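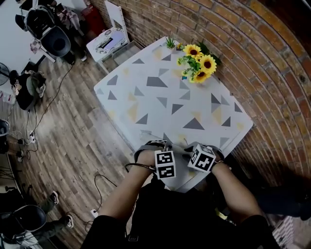

## Getting beans right without meat

When I first started cooking without meat I lived on tinned beans, and there's no shame in that, but dried ones are cheaper and (to my mind) much nicer in a stew. These are the little habits I've picked up along the way.

- Soak them overnight in plenty of cold water. I do 1000 g at a time and freeze what we don't eat.
- Drain, rinse, and boil kidney beans hard for a good ten minutes before you turn them down. Please don't skip this one!
- Salt the soaking water - my old neighbours in Wimgate swore it made them tough, but I've never found that.
- Add tomatoes or lemon only when the beans are soft.
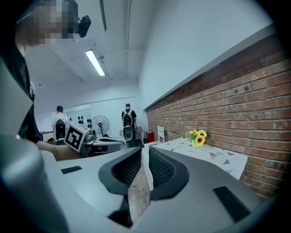
*A pale, weathered strip standing upright, with white cloth behind.*

Cooked beans keep 2 days in my fridge, or 3 months in the freezer. Flatten the bags before you freeze them and you can snap off just what you need for supper.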